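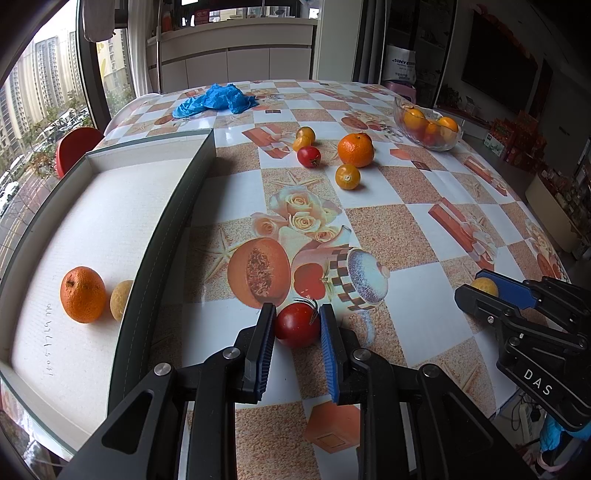
By Vesela Golob
Growing notes: Gholamreza Sharifi
Updated in April

Zivska Cherry Tomato Seed

Dark red cherry tomato, vining type
12 seeds per packet
$3 per packet
Item no. 680

Zivska is a tall, vining cherry tomato with round, dark red fruit and a shiny skin. It is open-pollinated, so you can save seed from it and expect the same plant the next year. We have grown it on our own ground long enough to trust it outdoors in an ordinary summer, and it also does well in an unheated tunnel.

The flavor is sweet with a fair amount of acid behind it. People who like the very sugary snack tomatoes may find it sharp when it is first ripe. Leave the fruit on the vine a few more days and it softens and sweetens. The skin is on the thick side for a cherry tomato. That helps with splitting after rain and makes the fruit easier to carry home, but you will notice it in a sauce unless you put the sauce through a mill.

Plant details

Habit: indeterminate, needs a stake or string
Leaf: regular, medium green
Fruit: round, dark red when ripe
Season: midseason, picking until frost
Spacing: 2 feet between plants, 3 feet between rows
Light: full sun
Container growing: possible in a large pot, see below

Starting the seed

Sow indoors six to eight weeks before your last frost. Use a fine seed-starting mix, dampened before you fill the tray, and cover the seed lightly. Keep the tray warm. The top of a refrigerator works if you don't have a heat mat. Seedlings need strong light as soon as they show, and a windowsill is often too dim early in the year. Plants raised on a windowsill come up thin and lean to one side. They can be saved by potting them up deeper, right to the seed leaves, and moving them somewhere brighter.

Pot on when the first true leaves have opened. Water from the bottom where you can and let the surface dry out between waterings. A small fan nearby will keep the stems sturdy and cuts down on damping off.

Germination is usually even. If a few seeds lag behind, leave the tray alone for another week before giving up on them. Old mix that has dried out and been wetted again is the usual cause of a poor start in the letters we get.

Planting out

Wait until the nights are settled. A tomato that goes into cold soil sits there and sulks, and one planted later will often pass it. Harden the plants off by putting them outside for part of the day, in shade at first.

Set each plant deep, with the lower part of the stem buried. Strip off any leaves that would end up under the soil. Put the stake in at the same time so you don't drive it through the roots later. Zivska will top a short cage by midsummer, so use a tall stake or run strings down from an overhead wire.

In a pot, use the largest one you have room for and expect to water every day in hot weather. The crop will be smaller than in the ground. Gholamreza grows one every year by his back steps and feeds it with a liquid tomato feed once the first fruit has set.

Care through the season

Pinch out side shoots if you want a single tidy stem. If you have the space, let one strong side shoot grow on as a second stem. You will get more fruit, though it comes a little later. We don't recommend leaving the plant to sprawl. The lower trusses end up on the soil and slugs get to them.

Mulch with straw or grass clippings after the soil has warmed. Water at the base and try to keep it regular. Go easy on rich manure. It gives you a great deal of leaf and the flowers come late.

Take off the lowest leaves as they yellow. In wet areas, take off a few more so air can move around the stem. Zivska has no special resistance to late blight. When blight is in the neighborhood, pick everything that has started to color and ripen it indoors.

Harvest and keeping

Fruit ripens from the top of the truss down toward the tip. Pick singly for the best flavor, or cut the whole truss when most of it has colored. Fruit picked with its stem on keeps a little longer in our kitchen. Store it at room temperature, out of direct sun. The refrigerator dulls the taste, though it will hold very ripe fruit for a day or so if you can't get to it.

Zivska is good halved and roasted slowly with oil and salt. It dries well too. Cut the fruit in half, lay it skin side down, and dry it until it is leathery. Keep dried fruit in the freezer unless you are sure it is dry all the way through.

Saving your own seed

Choose a healthy plant and let some fruit get fully ripe, past the point where you would want to eat it. Squeeze the seed and juice into a jar and leave it at room temperature for a few days, stirring daily. Once a film forms on top and the seed has dropped to the bottom, rinse it well in a sieve and spread it on a plate. Don't use paper towels, as the seed sticks to them. Label the plate right away if you are saving more than one variety.

Cherry tomatoes cross now and then. Keep Zivska a few yards from other kinds if you want to be fairly sure of the line.

Other tomatoes in this range

Ferkanus: red paste tomato on a bushy plant. Few seeds and thick flesh. The best choice for sauce and canning.

Hidayat: large pink slicer, late, mild in flavor. Needs a warm spot and a strong stake.

Trarkby: early red salad tomato for short summers. Smaller plant, suited to pots and windy gardens.

Ordering and shipping

Seed is packed by hand in paper packets and mailed in a plain envelope. Each packet has a sowing guide printed on the back. Please keep unopened packets somewhere cool and dry. A closed jar in a cupboard is fine. Tomato seed stored that way stays good for several years, and we would still sow it a little thicker as it gets older.

We ship seed all year. Young plants are sold at the nursery gate in spring only and are not mailed. Stock of plants varies, so call before making a long drive.

If your seed fails to come up, write to us with the lot code from the front of the packet and a short note on how it was sown. We will send another packet or return your money, whichever you prefer.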